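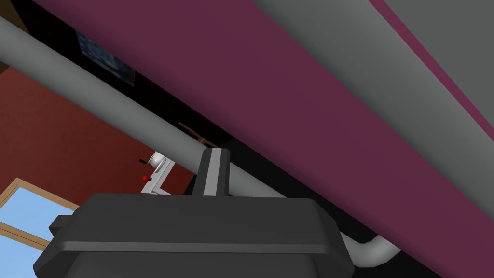
Print this page
E-mail this article

4.3 What went wrong in the simulated runs

I should own up straight away that the fault in this section was mine for a good while before it was anybody else's. We had set the arm 500 reaching tasks in the Midard simulator, all of them in furnished rooms, and I went off for the evening fairly pleased with myself. By the next morning 49 of them had ended with the gripper pressed hard against something it should have gone round, and the log called every one of those a success!

Figure 3. View from the wrist during a run, with the gripper close under a sloping maroon surface and a long grey bar crossing behind the raised finger.

My first guess was the camera. Up close a big flat surface gives the planner very little to go on (one plain colour, hardly any edges), and the dark gaps beneath it are worse still. So I spent most of November fiddling with the lighting, and Tainá Arruda very patiently reran the batch each time I thought I had cracked it. The number of bad runs went up and down a bit, but the same tasks kept coming back, and that should have told me something sooner than it did.

It was Jailson Falcão who looked at the contact checker instead. When we brought the rooms over from the older Macedo set, each piece of furniture came with two shapes, one for drawing and one for bumping into. For long, thin or tilted parts the second shape had been shrunk to save time, and in the worst cases it sat well inside the part you see on screen. The arm was sliding into a thing that, as far as the checker knew, wasn't there yet. By the time the checker did notice, the wrist had nowhere to go, and the stop signal took 300 milliseconds to reach the controller. That's a long time for an arm that is still pushing.

The false successes had a duller cause. Our script marked a task as done once the arm had held still for 2 seconds, and an arm jammed under a table holds beautifully still. I wrote that line myself, so I can't grumble (I did grumble).

We rebuilt the bumping shapes from the drawn ones, moved the stop check into the controller loop, and now ask for the hand to be at its target before a run can count. Tainá also added a push limit, which ends the run and saves the last wrist view so that one of us has to look at it. I'd still not put these plans on the real Skomevari arm without somebody standing at the stop button. The soft parts, curtains and cushions mostly, have the same two-shape problem and we haven't touched those.

Print this page
E-mail this article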